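Kitchen Notebook, October
Entry by G. Donati. Subject: counter and sink area, small kitchen 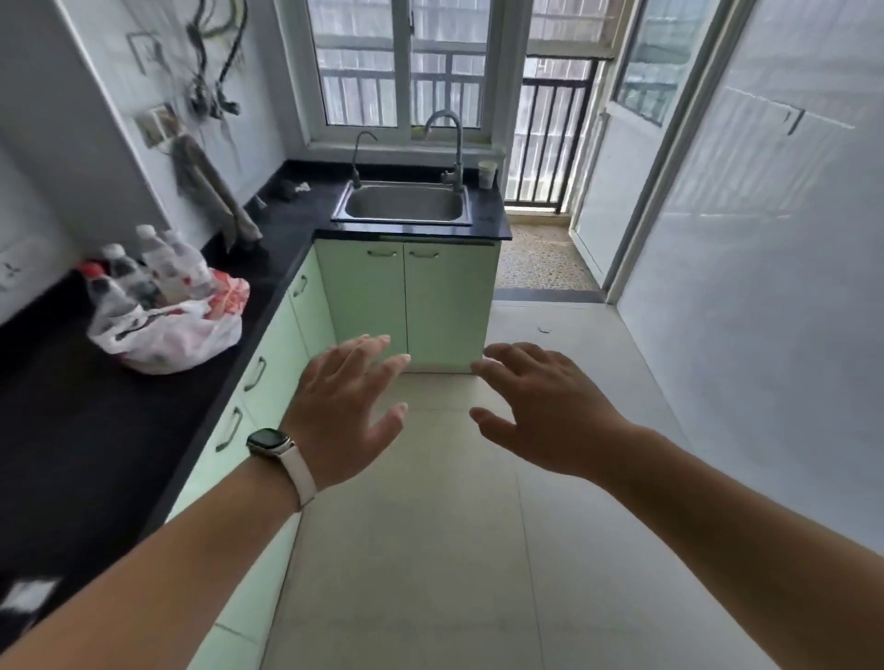 The purpose of this entry is to record the current arrangement of the small kitchen before the Martinelli shelving is ordered, and to set out the measurements on which the order will be based.

The left run of the counter, taken from the near end to the inner corner, measures 445 cm in the 2019 drawing, which cannot be correct for this room. C. Mancuso has been asked to locate the revised sheet. Until it is found, no length is to be passed to the supplier.

Bottles are at present kept on the left run in their plastic bag. It is proposed to move them to the cabinet below and to leave that part of the black countertop clear for preparation. The gray cloth on the hook bar reaches the counter and should be hung one hook higher or folded.

The cables on the left wall remain loose. They are to be traced and clipped before any shelf is fixed there. Clearance requested above the outlet: 300 mm.

Sink: both faucets stay. The thin curved one is to be labeled once its supply line has been checked. The cup by the taller faucet may go on the new shelf.

Cabinets: the mint-green doors and silver handles are retained. Hinge adjustment under the sink, 9 minutes, no parts used.

Quotation received from Grundo for the shelf and brackets: 474 euros, delivery included. Mevix has not replied.

Open items: revised drawing (C.M.), cable clips (G.D.), second quotation.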